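Search this site
Enter keywords
Go

Restaurant Service and Menu Writing
Handout 4: Reading and Planning a Small Dinner Menu
Posted in September by the course office
2 comments | 14 shares
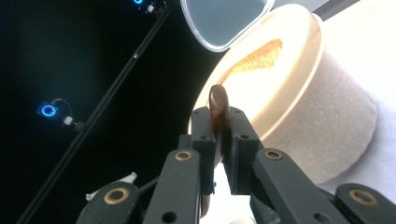 A menu is the first thing a guest studies and the last thing many owners revise. In this unit we look at menus for small dinner restaurants, meaning places with one kitchen line and one seating area. Most of the weak menus handed in last term had the same fault, which was that dishes were named without being described. Take the glossy, dark brown piece held between the two black fingers. A guest who reads "brown, glossy, oval at the top" has a look but no flavor, and a guest who reads only a dish name may have neither. A menu line has to give the main ingredient, the way it is cooked, and one thing served with it. Color and shine can be left to the plate.

1. The two menus for this unit

We will compare Komstead and Stolta. Both serve dinner only. Komstead prints its menu on one side of a card and changes it when the season changes. Stolta uses a folded menu that stays the same all year, with a paper insert on Tuesday for the braised dishes.

Read both before class. Mark every word that tells you how something is cooked. On the Komstead card you should find such a word in nearly every line. On the Stolta menu they are common in the main dishes and scarce in the starters, where you get "beet salad" and "house soup" and very little else.

Neither is a bad menu. Stolta has regulars who have ordered the same starter for years and don't need it explained. Komstead gets more first-time guests, so its servers would spend the night answering questions if the card were as bare as Stolta's. Keep the guest in mind before you call a description too long or too short.

2. Length

The full Stolta menu runs to 612 words, counting the insert. The draft revision you will work on runs to 540. The cuts came mostly from the paragraph about the history of the building and from adjectives such as "delicious," "famous," and "mouthwatering." No dish was removed.

When you shorten a menu, work in this order:

- Take out praise. The guest expects the restaurant to like its own food.
- Take out repeated ingredients. If every main comes with potatoes, say so once at the top of the section.
- Shorten the cooking method to one or two words: roasted, grilled, slow-braised.
- Leave allergens alone. They stay even if the line looks crowded.

Students often cut the side dish first. Don't. Guests choose between two mains by looking at the sides more often than new writers expect, and a missing side produces a question at the table.

3. Order on the page

Sections should follow the meal. Starters, mains, sides, desserts, drinks. Some restaurants put drinks first, and this can work where the bar is a large part of sales. Stolta does it. Komstead keeps drinks on a separate card and brings the dessert card after the mains are cleared.

Inside a section, put lighter dishes before heavier ones. Do not sort by price. A list that climbs from cheap to expensive teaches the guest to read the right-hand column and stop there. For the same reason, avoid a line of dots leading from the dish to the price. Set the price after the description, in the same type size.

A separate dessert card costs more to print and gives servers one more thing to carry. It also gives them a reason to return to the table. In your write-up, say which arrangement you would choose for a room the size of Komstead's and explain how the servers would handle it.

4. What the kitchen can do

A menu makes promises that the line has to keep. Before you add a dish, write down which station cooks it. If the grill station already has five mains and the oven has one, the sixth grilled main is a problem on a full night no matter how well it reads.

Use the Patus worksheet for this. It has a row for each dish and a column for each station. Put a mark where the dish is cooked and a second mark where it is plated. A dish that touches more than 2 stations should be circled and discussed. You may keep it, but you need to show where the time comes from.

Sauces belong on the worksheet too. A sauce used in three dishes is good planning. A sauce used in one dish and made fresh to order should have its own row.

5. Names from other cuisines

Ghorbani, our third restaurant, serves Persian food to a mixed crowd. Its menu keeps the original dish name and follows it with a plain line in English. The entry for ghormeh sabzi reads "herb stew with beef, kidney beans, and dried lime, served with rice." A guest who knows the dish finds it at once. A guest who doesn't can still order with confidence.

Keep the spelling the same throughout the menu, the website, and the specials board. Do not put the original name in brackets after the English one, and do not rename a dish to sound more familiar. Calling every stew a curry or every flatbread a pita will annoy people who know the food and mislead those who don't.

Servers should be able to say each name aloud. Build this into the pre-shift meeting, a few names at a time.

6. Specials

A special should be written to the same standard as the printed menu. The server has to give the price without being asked. If the special is spoken, keep it to one sentence and give the main ingredient first. Guests start deciding at the first noun, and a long opening about the sauce loses them.

Don't run more than two specials at once unless they are also written down somewhere the table can see.

Assignment

Choose one section of the Stolta menu and rewrite it. Hand in the original, your version, and a completed Patus worksheet for the dishes in that section. Add a page explaining your cuts. Work in pairs if you like, but each student hands in a separate page of explanation.

Bring a printed copy to class on Tuesday. We will trade papers and read the lines aloud, so leave room in the margin for notes.

Share this page
2 comments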